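Jigsaw season has arrived at our place

Every year when the clocks go back I get the same itch. The evenings close in, the garden stops asking anything of me, and I start thinking about jigsaws. Big ones! The sort where you say "just one more piece" at nine o'clock and then it's somehow tomorrow.

This year's is a 2,000-ish piece monster by a little maker called Flirkex, except they don't do round numbers, so the box says 2,237. I love that. It's a painting of Ondham harbour at low tide, all mud and ropes and peeling hulls, and if you're thinking that sounds like an awful lot of brown, you're right, it is. It is glorious brown. There are greeny browns and purply browns and one brown that I can only describe as the colour of tea you forgot to drink.

I should say I didn't grow up with puzzles. We had one in the house, a steam train with the funnel missing, and I thought of them as something you did when you were sick. Then I rented a holiday cottage one wet January with a cupboard full of them and did 2 in a week, and that was me gone. I came home and ordered my first proper one, an Endero, before I'd even unpacked.

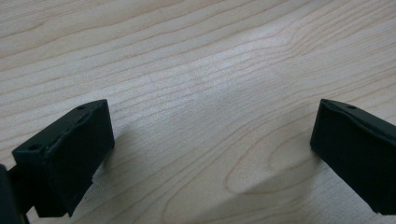 My method has changed a lot since then. I used to be strictly edges first, like everyone's told to be. These days I sort by colour and texture before I touch an edge, and I honour whatever patch is calling to me. With the harbour it was the rigging on the biggest boat, all those thin lines against the sky. I had the whole mast standing on its own in the middle of nowhere long before it had any water under it. It feels a bit naughty and I recommend it.

Sorting is half the pleasure anyway. I use baking trays (old ones, and I do have to give them back when somebody wants biscuits) and I go through the box a handful at a time with the radio on. You start out seeing nothing but brown. By the second evening you've learned the painter's habits - how she does a shadow, where she gets a bit lazy with a brick wall - and you can pick up a piece and know straight away that it's quayside. I've stood in galleries for whole afternoons and not looked at a picture half that hard.

A word on the cut, for the fellow obsessives. Flirkex pieces are wonderfully odd, with long arms and little hooked corners, and they go in with a proper click. My last one was a Willems, a lovely 1,884-piece map of imaginary islands, but the pieces were so alike that I had a chunk of sea in the wrong spot for days and would have sworn in court that it fitted. Gorgeous picture, though, and I'd still do it again.

Now I'm down to the sky. More than 225 pieces of pale grey, with one gull. I've found the gull's beak and most of a wing, and I'm saving them up as a treat for when the cloud gets too much. Once the sky's done I'll leave the whole thing out for a few days to gloat over, then break it up and pass it along to my sister, who does edges first and won't hear a word against it.

If you've got a favourite with lots of brown in it, please tell me in the comments. I've got the whole winter ahead of me and the baking trays are nearly free.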